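The Cup You Were Going to Throw Away
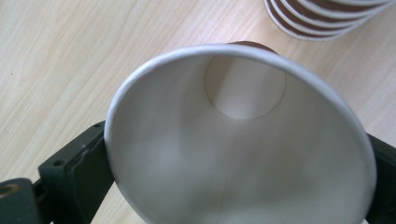

A paper cup, brown outside and white within, shows its seam.

Melati Sitompul keeps 378 paper cups in her spare bedroom, and she would like it understood that all of them are clean. People ask. Her mother-in-law asked twice, the second time while standing in the doorway with a scented candle.

The cups live in shoeboxes, mouth down, sorted by lid size and then by color. Sitompul spent 24 years buying supplies for office kitchens, a career in which the paper cup is the main character and gets none of the credit. When she retired she kept one sample of everything she had ever ordered, then started taking one from everywhere she went. She has been asked to leave a car dealership.

I went to see her because I drink my coffee out of these things most mornings and could not have told you how one is put together. I knew there was a bottom. Sitompul considers this a fair start.

She begins every visitor the same way, by taking away the coffee and making them look inside the cup. The interior of an ordinary hot cup is not much to look at, which is her point. It's off-white, it's smooth, and it goes gray where it curves away from the window. After a minute you notice the line. It runs from the rim to the base, faint as a crease in a bedsheet, and it marks the place where a flat, fan-shaped piece of paper was wrapped around and joined to itself.

"Everybody drinks off the seam sooner or later," she told me. "Then they wonder why there's a drip on their shirt."

The seam makes a small step in the rim. A lid has to climb over it, and some lids don't care to. Sitompul's advice, which she delivers like a doctor discussing salt, is to turn the lid until the sip hole is well away from the join. I have followed it for nine days and my shirts are better.

Next comes the lip. The top edge of the cup is rolled outward into a little tube, and without it you would be holding a damp party hat. The roll stiffens the whole mouth and gives the lid something to grab. It also keeps the raw edge of the paper away from yours. At her kitchen table Sitompul cut the lip off a perfectly good cup with nail scissors and handed me what was left. I squeezed it gently and it folded like a lawn chair.

Then the bottom, a separate round of paper set into the wall a little way up, so the cup stands on a ring instead of on its own hot floor. Put one down on a wood table and you can thank that gap, up to a point. She does own coasters.

Her favorites are the brown ones. Brown outside and white inside has been the uniform of the office coffee station for as long as she can remember, and she has a theory that the color is there to forgive drips. I-seul Sun, a packaging designer at Lirkari, has another. "Brown says coffee before you've poured any," Sun said. "It's doing the advertising. The white inside lets you see how much milk you put in." Sun has designed four cups that made it to market, and owns a set of ceramic mugs she declined to discuss.

The two have never met, although one of Sun's cups is in the spare bedroom, in the box between Clukis and Noltivar. Sitompul rates it highly for the roll and poorly for the stacking. Nested cups should part with one tug, she says, and these come away in pairs, so you end up with a second cup you didn't want and the guilty look of a person who has wasted one.

What she won't do is defend the habit. Most hot cups have a thin plastic lining, which makes them awkward to recycle, and she has carried a steel tumbler in her bag for years. It has a dent in it and she doesn't find it interesting.

Before I left she gave me my coffee back, by then nearly cold, and looked the cup over before letting go of it. It came from Lau, the bakery at the end of her street, and she already had one. I was free to throw it away. It's on my desk now with pens in it, seam to the wall.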